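Drusari: Liesmich zum Wagenverzeichnis der Museumsstraßenbahn Culten

Stand: September 2018

Schön, dass Sie hergefunden haben! In diesem Ordner liegt das, was wir im Verein über Jahre an Angaben zu unseren Straßenbahnwagen zusammengetragen haben, vom Triebwagen bis zur Schneekehre. Vieles stand vorher nur auf Karteikarten (und manches auf der Rückseite alter Fahrpläne), und es hat eine ganze Weile gedauert, bis alles in einer einzigen Tabelle war.
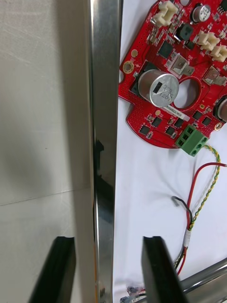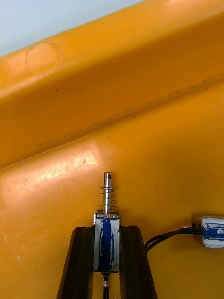

Woher stammen die Baujahre in der Tabelle?
In erster Linie aus den Betriebsbüchern der Wagen. Fehlt ein Betriebsbuch, haben wir das Jahr vom Fabrikschild übernommen und in der Spalte "Quelle" ein F eingetragen.

Was enthalten ist

Die Datei wagen.csv umfasst 626 Zeilen. Jede Zeile steht für einen Zustand eines Wagens, also nicht wundern, wenn derselbe Beiwagen mehrmals auftaucht: Nach jedem größeren Umbau beginnt eine neue Zeile. Dahinter verbergen sich 108 Fahrzeuge, von denen 13 heute bei uns in der Halle stehen. Die übrigen sind verschrottet, verkauft oder verschollen, und gerade bei den verschollenen freuen wir uns über jeden Hinweis!

Die Spalten in wagen.csv:
nummer: Wagennummer zum Zeitpunkt des Eintrags
nummer_alt: frühere Nummer, falls umgezeichnet wurde
gattung: Tw, Bw oder Aw (Triebwagen, Beiwagen, Arbeitswagen)
baujahr: vierstellig, leer bei unbekannt
hersteller: Kurzname, die lange Form steht in hersteller.csv
verbleib: freier Text, leider recht uneinheitlich
quelle: B für Betriebsbuch, F für Fabrikschild, M für mündlich

Bekannte Schwächen

Bei den Arbeitswagen ist die Lage dünn. Die Schleifwagen der Linie nach Caron wurden zweimal umgezeichnet, und für 19 Zeilen können wir bis heute nicht sicher sagen, welche Nummer zu welchem Fahrgestell gehört. Wir haben sie trotzdem drin gelassen, mit einem Fragezeichen in der Spalte "nummer_alt". Wer die Daten maschinell auswertet, sollte das bitte vorher abfangen. Die Umlaute sind als UTF-8 gespeichert, das Trennzeichen ist ein Semikolon.

Nutzung und Korrekturen

Sie dürfen alles frei verwenden, auch in Vereinsheften und auf eigenen Webseiten, wenn Sie "Drusari, Museumsstraßenbahn Culten" dazuschreiben. Die Tabelle pflegt Jade Carrier, und Korrekturen nimmt sie am liebsten mit Wagennummer und einem kurzen Beleg entgegen, gern auch mit einem abfotografierten Fahrplan oder einer alten Ansichtskarte. Die nächste Fassung ist für Mai geplant, dann hoffentlich mit den Beiwagen der Überlandstrecke.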